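Minutes, 4 June 2025. I'm writing these up from my own scribbles, so shout if I've got you wrong!

We started with the summer reading swap. Marlina Halim wants it in the Kanagaratnam room again, and I'm all for it (the light in there is lovely). 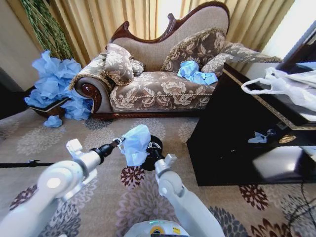 Damuvgate Readers' Club - Members' Pages

Money next. We have $2227 in the account after paying for the January talk, and Tomás Ó Néill read out the bill for reprinting our little story collection: $2767. Ouch. We agreed to hold off and ask Jumis Print for a price on a shorter run.
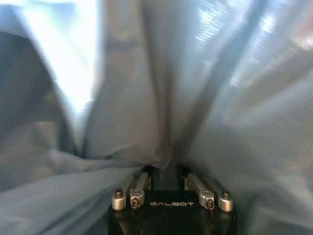

Light blue plastic, close up

Then the book vote, which got lively. "Zana" won by 2 votes over the sea captain novel, and I'm still a bit sore - I'd already bought the captain. Marlina asked that we stop at chapter nine for next time so the slow readers (me!) can keep up.

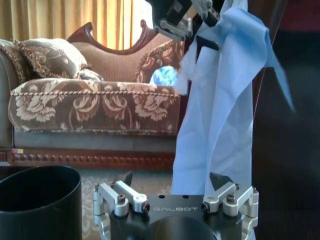

GALBOT lettering between the silver link arms

Tomás brought up the mailing list. It has 46 names on it and plenty of those emails bounce, so he'll write to everyone and take off whoever doesn't answer. 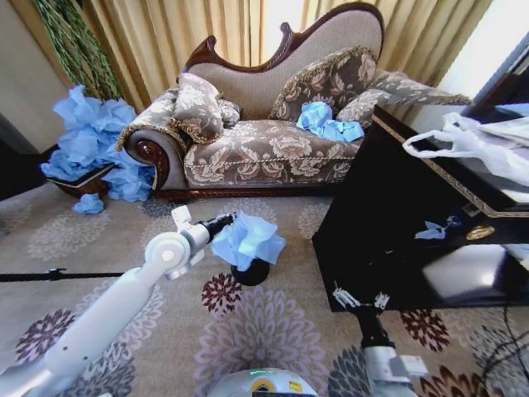
He also asked if we could start half an hour earlier, and we all said yes before he'd finished asking. Snacks next time are Marlina's lemon bars, and I'm on coffee.

To do: Tomás, printer and mailing list. Marlina, room booking. Me, swap posters.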